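Naylor 层板垫 岩灰
制造：Zotley 家居用品
系列：Naylor 柜内附件
适用：橱柜层板、抽屉底板、食品柜、水槽下柜、工具间搁架

产品说明

Naylor 层板垫为单片式柜内衬垫，由致密表层、微发泡芯层和防滑底层复合而成。表层承受摩擦和清洁剂，芯层吸收瓶罐放置时的冲击，底层与层板之间靠摩擦力定位，不使用胶粘剂。垫片可随时取出，层板表面不留残胶。

本品供货状态为平片，不卷装。旧款 Naylor 卷装垫已停产，库存售完为止。卷装垫开卷后需要静置压平，端部翘起是过去售后登记中最多的一类问题，改为平片后不再有这一工序。

规格

外形尺寸：52 × 31 厘米
厚度：2 毫米
单片重量：约200克
表层：改性聚烯烃，细哑光
芯层：闭孔微发泡聚烯烃
底层：热塑性弹性体，满版微点纹
颜色：岩灰，表层与底层同色
边缘：直切，四角小圆弧
增塑剂：配方中不添加邻苯类增塑剂
包装：单片纸套；整箱供货时片间加隔纸

尺寸在室温下测量。聚烯烃有一定热胀，垫片从冷库房或冬季车厢取出后，应在室内放置一夜再量裁。

表面

细哑光表层不做压纹。带压纹的衬垫（网格、菱形、条纹）抓握感较强，但面粉、糖粒和咖啡渣会留在凹处，需要用刷子清理。平面表层用湿布单向擦拭即可。代价是光滑的玻璃瓶底在垫面上更容易推动，放在经常开合的抽屉里时，高瓶建议加隔条。隔条为另售件，见“相关产品”。

岩灰色在不同光源下观感有差别。暖光下偏棕，冷白光下偏蓝。对颜色要求严格的项目请先索取色样，不要以屏幕显示为准。不同批次之间允许有轻微色差，同一橱柜内请尽量使用同一批号，批号印在纸套封口处。

防滑底层

底层微点在干燥、平整的层板上效果最好。适合的基面包括三聚氰胺饰面板、烤漆板、不锈钢板和玻璃层板。不适合的基面：

未封闭的原木。木纹吸油后底层附着力下降，长期覆盖也可能在木面上留下颜色差异。
软质清漆和刚施工的油漆。漆膜未完全固化时不要铺设。
金属丝网架。支撑面不足，重物会使垫片下陷，请改用 Hundholm 硬质衬板。

硝基漆家具请先在不显眼处试铺。弹性体与部分硝基漆接触后可能发生迁移，表现为漆面发粘或出现印痕，由此造成的损坏不在质保范围内。

裁切

1. 清空层板，测量内部净宽和净深。老式柜体左右深度经常不一致，两侧都要量。
2. 从净尺寸中略减一点余量，将尺寸标在底层一面，用铅笔或划粉，不用油性笔。
3. 垫片底层朝上放在切割垫上，用钢尺压住，美工刀分两次切透。一次用力切穿会使芯层断面外翻。
4. 铰链座、立柱和管道缺口先用纸板打样，合适后再转到垫片上。
5. 圆弧缺口可用锋利的剪刀修整。

层板宽于单片时，两片直边对接，不要搭接。搭接处高出一层，瓶罐放在上面会不稳。接缝宜放在层板后部或立板对应位置。裁剩的窄条可用于调料抽屉和门板内侧的窄架。

铺设与更换

铺设前用中性清洁剂擦净层板并完全晾干。水汽封在垫下时，三聚氰胺板的封边处可能膨胀。水槽下柜应定期掀起垫片检查，发现积水先查管道接头。垫片本身不吸水，也不能替代接水盘。

放置后从中间向四边推平。垫片不应顶住柜壁，顶住时中部会拱起，取出再修一条边即可。

表层出现穿透性划痕、芯层外露，或底层大面积发亮、失去微点纹时，应更换。轻微压痕在移开重物后会逐渐减弱，铸铁锅等小接触面重物留下的压痕可能是永久的。

清洁

日常：湿布，必要时加少量中性洗洁精。
油渍：温水加洗洁精，停留片刻后擦去，再用清水擦一遍。
果汁、酱油、咖喱：尽快擦净。姜黄类色素停留时间长会渗入表层，不影响使用，但颜色难以完全去除。
不可使用：丙酮、稀释剂、含氯漂白剂原液、钢丝球、研磨膏。
不可放入洗碗机和洗衣机。

热锅、刚出炉的烤盘和使用中的小家电底座不要直接放在垫面上。本品不是隔热垫。

食品柜的使用

本品用于放置带包装的食品和带盖容器。裸露食品不要直接接触垫面，面包、水果和蔬菜应装入容器或另垫食品级托盘。散装干货换罐时，建议在台面上操作，不要在柜内倾倒。

按层分配重量时，重罐和油桶放下层，盒装干货放中层，轻而高的包装放上层。深色垫面上碎屑比较明显，对需要定期检查虫害的食品柜是有用的：谷蛾和粉螨最初的迹象通常是层板后角的细粉，浅色木纹层板上不容易发现。

玩具柜和儿童房矮柜同样适用。这类柜体的层板多为活动式，铺垫后应确认层板托卡到位，再放入收纳盒。

技术问答摘录

Ionuț Ciobanu（安装商）：抽屉为金属侧板，底板比侧板内沿低，垫片是否需要裁到侧板下方？
Zotley 技术支持 Shirley Hartley：不需要。裁到侧板内沿为止。伸入侧板下方的部分会被夹住，更换时须拆抽屉。

Phyllis Dobson（零售客户）：原有的卷装垫可以和平片混用吗？
Shirley Hartley：可以放在同一个柜子里，不建议放在同一层。两者厚度不同，接缝处有高差。

Ksawery Wilczyńska（公寓项目）：能否供应加宽片？
Shirley Hartley：目前没有加宽规格。项目用量请联系 Carol Dawber 评估定制模切，定制件不接受退货。

订购与供货

零售以单片为单位。整箱订单从 Firnton 仓库发出，零散订单由经销商发货。二月仓库盘点期间整箱订单顺延处理，零散订单不受影响。

未裁切、纸套完整的垫片可退换。已裁切的垫片仅在材料缺陷的情况下受理，请保留带批号的纸套封口，并提供缺陷部位和底层各一张照片。

质保涵盖分层、底层脱落和出厂尺寸超差。不涵盖划伤、热损伤、色素沾染和因基面不适合造成的问题。

相关产品

Hundholm 硬质衬板，用于金属丝网架
Naylor 抽屉隔条，卡入式，与本垫同色
Naylor 水槽下柜接水盘
岩灰色样片，手掌大小，经销商处索取

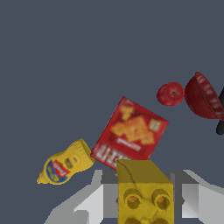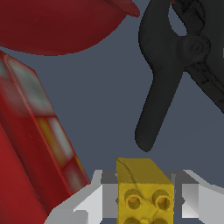
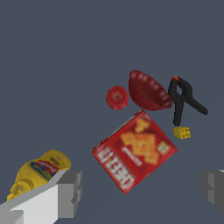 渲染图：灰色平面上的日常物品。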